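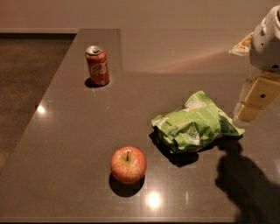
Snack Table Program Opens in Dornville This May

DORNVILLE – Hendton is opening its Snack Table program at the Malinowski Center in May, and everyone in town is welcome to pull up a chair!

The idea is simple. Put an apple, a can of cola and a bag of snacks on a table, and people start talking: what they grab first, what they ate as kids, what ends up in the lunch bag on a busy morning. We tried it with 34 neighbors over the winter and the conversations ran well past closing, so we're bringing it back with more tables and a longer season.

The program will run 17 sessions through the fall. Visitors can compare labels, swap ideas for after-school snacks and pick up a free booklet of easy pairings (the apple pages are our favorites). Kids are welcome at every session, and there is no test, no weigh-in and no list of forbidden foods.

Cavard, the grocery store on the square, is donating the fruit, almost 100 pounds of it for the opening month. Hendton is covering the booklets, with 1525 copies printed so far.

Sessions start at 4 p.m. and are free. Sign up at the Malinowski Center front desk, or just walk in if there's a seat.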